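Hello, and welcome to Rajput & Vikik! We're a neighborhood grocery on the east side of Sirville, and we've been filling cupboards here for longer than either of us likes to admit (our first day's sales came to $49, and we still have the receipt roll).

Noman Zaidi looks after the rice, lentils and spices, and he'll happily talk you through all of them if you have the afternoon free. Junhao Xue runs the noodle, tea and snack aisles, and does the ordering late at night with the radio on. Between us we stock over 3,000 items, plus fresh herbs that come in from a grower near Stollthorpe starting in May.

Our second store opened on Nov 1, 2019, with a proper kitchen at the back where we hold cooking evenings. Classes are small, you eat what you make, and children are very welcome!
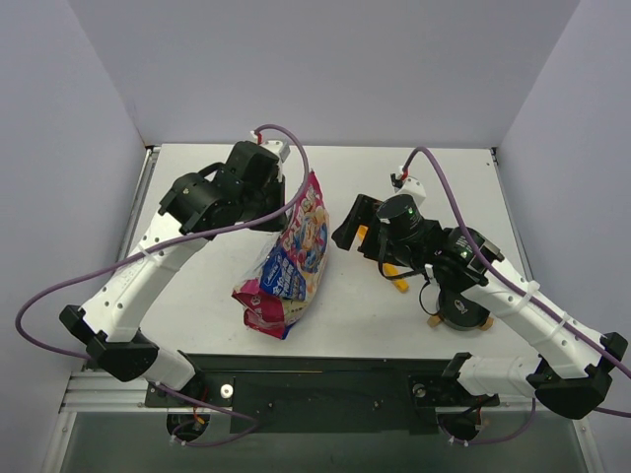 **Filed under: Snacks & Sweets**

Bright bags, salty things, sweet things, and whatever Junhao has fallen in love with this month. Ask at the counter if you'd like to try something first.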